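4th May

Back at the counter by half past nine, two grippers on the go and far too much tea in me. I said I'd keep this diary for the whole trial and then skipped a good chunk of it, so I'll catch up a bit before I forget what I thought.

The kit is the Quintana pair from Pernska: two hand-held grippers, one for each hand, plus a charging tray and a year of their upload service. The price on the quote is 1,301 with delivery to Florkton, and I winced at that when it came through. I'm wincing less now! We've been comparing it with the older Drarkside set, which is cheaper and which I've never got on with. My wrists used to ache by lunch. With these I did a full morning and only noticed the time because I was hungry.

What I like best is how quickly the hands stop feeling like tools. On the first morning I was all thumbs (I must have chased one spoon the length of a worktop), and by the second I was picking up lids without planning it. The squeeze is lovely, light at first and then firmer as the pads come together, and you can feel through the handle when you've got hold of something properly. The Drarkside ones just clack shut.

Kitchen work again today, so bowls. I do love a bowl as a test. A box will forgive you almost any angle, but a rim wants you to come at it straight and commit.
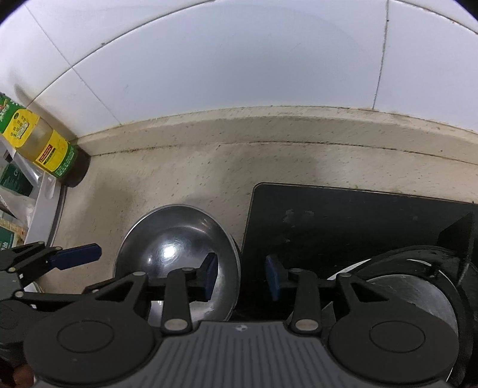
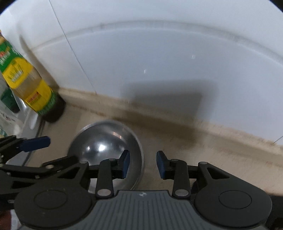 Steel bowl on the counter, blue pads open, oil bottle over by the tiles.

Is it worth having the pair, or would a single gripper do? For kitchen jobs I'd pay for the pair, as so much of the work needs one hand to hold and the other to move; a single one would be fine for sorting and simple pick-and-place.

I wrote nearly the same thing on the feedback form, only with more exclamation marks.

Grumbles, to be fair to the other side. The handle is made for a bigger hand than mine and I have to shuffle my grip to reach the trigger comfortably. The carry case is daft: everything goes in beautifully in one order and not at all in any other, and the order isn't printed anywhere. The manual has a good page on cleaning the pads and then hardly a word on what to do when an upload stalls. Mine stalled twice last week. Both times I unplugged the tray, swore at it, plugged it in again and it carried on.

The running total when I packed up was 526 clips accepted, with 10 sent back for being too short. Those were my own fault, I kept letting go of the trigger early. I'm very pleased with that number. With the old set we lost far more, and going through the rejects was the dullest part of the job.

Things to ask Pernska when they ring: whether a smaller handle is coming, what spare pads cost, and whether the service can be paid for by the month after the first year. I'd also like to try the softer pads they mention in the leaflet, because I want a go at eggs. I've been told to wait on the eggs.

Left the tray charging overnight. Tomorrow it's cupboards, and I need to bring a cushion for kneeling on.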